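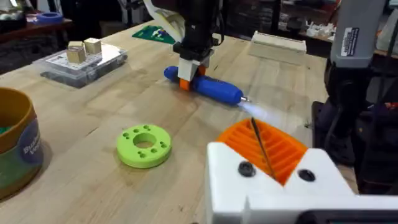 The pale wooden workbench with its long grain stripes.

Nuttall Homebrew Club opens its doors to first-time brewers this February, with 100 free places on its new beginners' course!

Each group will make 2 beers over 5 weeks, a mild and a ginger pale ale, and take home 3 bottles of each - plus the recipes, so they can have another go in their own kitchens.

"I've wanted to do this for years," said course leader Elis Gough. "We'll cover cleaning, mashing and bottling, and there's plenty of time for questions (and tasting)."

Brewing kit is provided. Over-18s only. To book, ask for Blair Rankin at the club, any evening after 7pm.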